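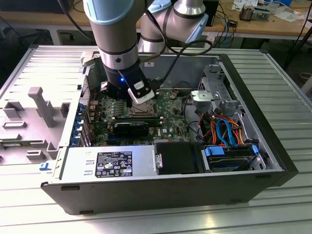 Rechner geht nach 4 Sekunden wieder aus, Lüfter läuft kurz an, kein Bild. Netzteil oder Board?
Erst das Netzteil einzeln prüfen, dann das Board auf Minimalbestückung bringen. Solange Grafikkarte und Platte dranhängen, sagt der Fehler wenig aus.

Ticket 133 / Werkstatt Keltden
Gerät: Dell Desktop, schwarzer Tower, Seriennr. siehe Zettel auf der Haube
Kunde: Büro Mtshali
Annahme: Nomvula Oosthuizen
Bearbeitung: Ayana Chala
Status: offen -> in Arbeit -> wartet auf Teil -> erledigt

08:40 N.O.
Kunde meldet: seit dem Umzug ins neue Büro Ausfälle, erst selten, jetzt bei jedem Start. Daten auf der Platte wichtig, KEINE Neuinstallation ohne Rückruf!! Kaufmännische Software (Bimix) läuft nur auf dem Gerät. Backup angeblich vom Januar.

09:15 A.C.
Seitenteil ab, Gehäuse auf die Seite gelegt. Staub mäßig, vor allem im Kühler. Keine geblähten Elkos gefunden, kein Brandgeruch. Kabel zur Platte stramm, aber sitzt.

09:30 A.C.
Netzteil abgezogen, mit Tester geprüft. 12 V ok, 5 V ok, 3,3 V ok. Unter Last auch stabil. Netzteil also erstmal raus aus der Liste.

09:50 A.C.
Platte ab, Grafikkarte raus, nur ein RAM-Riegel. Fehler bleibt, geht nach 4 sek aus. Riegel getauscht, anderer Slot: gleich. CMOS-Batterie gemessen, schwach, neue rein. Keine Änderung.

10:20 N.O.
Kunde hat angerufen, will wissen ob heute noch fertig. Hab gesagt eher nicht. Platte bitte vorab sichern, 500 GB, Adapter liegt bei mir im Schrank.

10:35 A.C.
Sicherung läuft. Inzwischen Kühler runter. Wärmeleitpaste komplett bröselig, in der Mitte fast nix mehr. Eine Schraube vom Kühler war nur halb drin, könnte vom Umzug kommen, oder da war schon mal wer dran. CPU aus dem Sockel, Pins mit Lupe angeschaut: gerade, alle da. Sockel ausgepustet.

11:10 A.C.
CPU wieder rein, Paste neu, Kühler über Kreuz angezogen. Startet und bleibt an. Nach 20 min aber Lüfter am Anschlag, 62 Grad im Leerlauf, zu viel. Kühlerlüfter eiert hörbar. Bei Suneo bestellt, Nachbau, passt laut Liste.

Nachtrag N.O.
Bitte keine Schrauben lose in der Schale lassen, letztes mal haben zwei gefehlt. Danke

Mittags, nächster Tag A.C.
Lüfter da, eingebaut. Grafikkarte wieder gesteckt, Platte dran, RAM voll bestückt. Temperatur im Leerlauf jetzt normal. Belastungstest 2 Std. ohne Ausfall. Windows startet, Bimix geht auf, Datenbank da.

Ergebnis: Kühler saß schief, Paste tot, Lüfter defekt. Board und Netzteil i.O.
Sicherung der Platte bleibt 4 Wochen liegen, dann löschen.

N.O.: Kunde informiert, holt ab 16 Uhr ab. Rechnung liegt bei. Ticket zu.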